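Stinham Simulation Challenge
Frequently Asked Questions

The Stinham Simulation Challenge is a student competition in robot programming, organized each year by the Hurnard Institute for its own students and for those of partner schools. The answers on this page apply to the current season. Where they differ from the rulebook, the rulebook prevails.

ELIGIBILITY AND REGISTRATION

Who may take part?
Any student enrolled at the Hurnard Institute or at a partner school may register. Students in their final year remain eligible until the end of the season, including those who graduate in June.

How large is a team?
A team has between two and five members. Individual entries are not accepted, but students without a team may ask to be placed in one when they register.

How many teams are admitted?
The season is limited to 30 teams. Once all places are filled, later registrations are added to a waiting list in the order received.

Is previous experience with robots required?
No. Teams should include at least one member who can write simple programs. An introductory course is offered in the first weeks of the season, and attendance is strongly recommended for new teams.

Does a team need to own a robot?
No. All rounds take place in simulation. Each team receives an account on Pronell, the simulation platform used for both practice and judging.

May a student belong to more than one team?
No. A student who wishes to change teams must do so before the first qualifying round.

EQUIPMENT AND ACCESS

What kind of computer is needed?
Pronell runs in a web browser, and most recent laptops are suitable. Teams without a suitable computer may use the Husar Laboratory, which is open to registered teams until 9 p.m. during the season.

How much computing time does a team receive?
Each team is given 16 hours of judged simulation time for the season. Practice runs are not counted against this allowance. Unused hours may not be passed to another team.

May teams use outside code?
Yes, provided that it is freely available to all teams and is listed in the written report. Code shared privately between teams is not permitted.

TASKS AND SCORING

What are the tasks?
Tasks are drawn from everyday household work, such as moving food, putting items away and clearing a table. The library contains 1,122 starting layouts. Teams may practice on all of them - the layouts used in judging are selected on the day of each round.

Are the tasks designed for one arm or two?
The simulated robot has two arms, each with a hand-shaped gripper. Some tasks can be completed with one arm alone. No points are lost for leaving the other arm idle, unless the task sheet states that both must be used.

What does a task look like in the simulator?
Each task is set on a table with a number of objects within the robot's working area. Teams may review a run from the standard overhead view at any point and save single images for the written report.
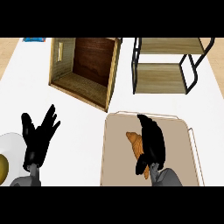 Tabletop task in simulation, with a croissant held in the right gripper over the tray.

How is a run scored?
Points are awarded for each completed step listed on the task sheet. Points are deducted for dropped items and for contact with furniture. A run that exceeds the time limit keeps the points earned up to that moment.

May a team repeat a run?
Each team may restart once per round. The score of the second run then stands, even if it is lower than the first.

What must the written report contain?
The report should describe the team's approach, list any outside code and discuss at least one failed run. Saved images should carry a short caption.

How may a team appeal a score?
Appeals must be submitted through the team's Pronell account before the next round opens. The judges will review the recorded run and reply in writing - their decision is final.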